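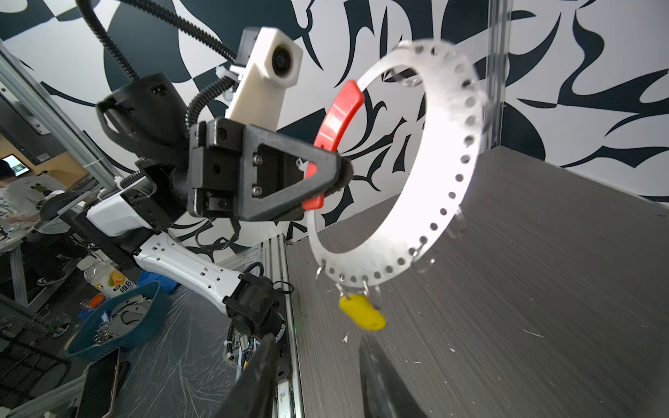

7. Faults during hand-over

This section covers faults that happen while both arms of the Rarex cell have hold of the same item, or are close enough to touch. Most of them clear in a few minutes. Read the cautions first, even if you have cleared the same fault before.

CAUTION: After a hand-over fault the arms stop but the motors stay on. Both arms are still pushing or pulling with whatever force they had when the fault came up. Do not put a hand between the grippers until step 4 of section 7.2 is done.

CAUTION: An arm with its motors off will drop under its own weight. Support it before you switch off.

7.1 What the fault codes mean

Code 60: Grip lost. One gripper closed further than the item should allow. The item has slipped, turned or fallen.

Code 98: Arms opposed. Both grippers are closed and the arms are trying to move apart. The usual cause is a ring or loop caught over a fingertip after the release command.

If the Oberholzer controller shows both codes, treat the fault as code 98.

Note: Keys, tags and anything else that hangs from a ring will swing when the arm stops. Wait for them to settle. A swinging key can hook over a finger of the other gripper and turn a simple code 60 into a code 98. 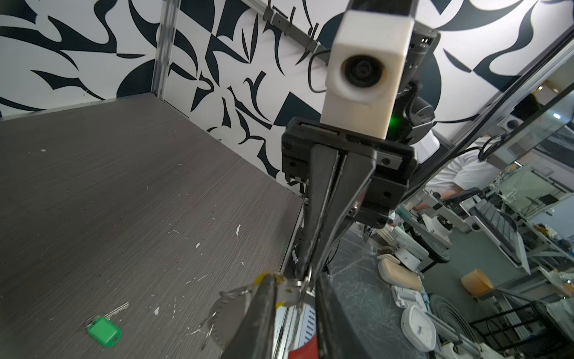 Loose keys with their own fobs can be left on the tabletop while you clear a fault, provided they are clear of the arms. Do not reach past a gripper to pick them up.

7.2 Clearing code 98

1. Press the red stop button on the operator's panel. Do not use the pause command on the screen, as the arms will try to finish the hand-over when it is released.

2. Look at both grippers from outside the cell. Work out which one the item is caught on and which one is only touching it.

3. On the controller, choose Service, then Hold both arms. Wait for the message "Held".

4. Choose Relax on the arm that is only touching the item. It will give way slightly — 2 mm of movement is normal. If it moves further than that, press stop again and go to 7.4.

5. Open the gripper on the relaxed arm. Lift the ring off the fingertip with the plastic hook supplied. Keep your fingers out of the gap behind the finger struts.

6. Move the relaxed arm back to its rest position using the jog buttons, at the slowest speed.

7. Open the second gripper and take the item out by hand. 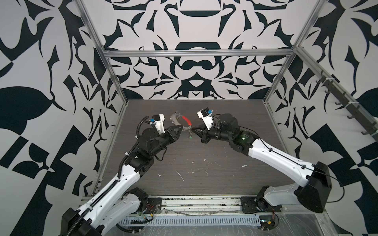 Both grippers at the hand-over point, with a ring between them.

7.3 Checks before you restart

Do these after every code 98, and after a code 60 if the item fell.

1. Look at the fingers of each gripper. Replace any finger that is bent or split, and any pad or tape that has lifted.

2. Follow the cable conduit on each arm from the base to the wrist. It should loop freely and should not be trapped in a joint. Press the connector on each wrist camera to make sure it is seated.

3. Wipe scraps and flakes off the tabletop. The cameras can mistake small pale pieces for part of an item.

4. Check that nothing has dropped on to the front rail or among the wiring below it.

5. Run the empty hand-over test. The arms should meet over the middle of the table, open, close and part without touching. 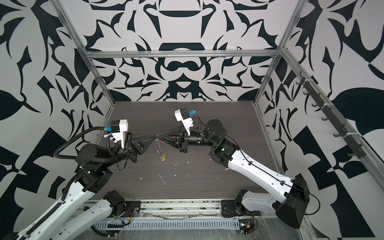
Small clear items need extra care at this stage. They are hard to pick out against the patterned walls, and the cell may report a good grip when only one fingertip has hold of the item. Run the first hand-over at slow speed with a hand on the stop button.

Note: If code 60 comes back with clear items only, the lighting may be at fault. See section 5.

7.4 When to stop and call for help

Leave the cell stopped, with the guard notice on the controller, if:

- a relaxed arm moves further than the limit in 7.2, step 4
- code 98 returns on the empty hand-over test
- an arm makes a knocking noise when jogged
- a wrist or elbow joint is too hot to touch

Cells at Nunport and Tusumdale are looked after by Simão Ramalho. Give him the fault code, the arm it was reported on and what was being handed over. Do not clear the fault log before he has copied it.

Section revised Tuesday, November 3, 2020. Step 4 of 7.2 replaces the version issued in August, which told the operator to relax both arms together. Please destroy printed copies of the August version.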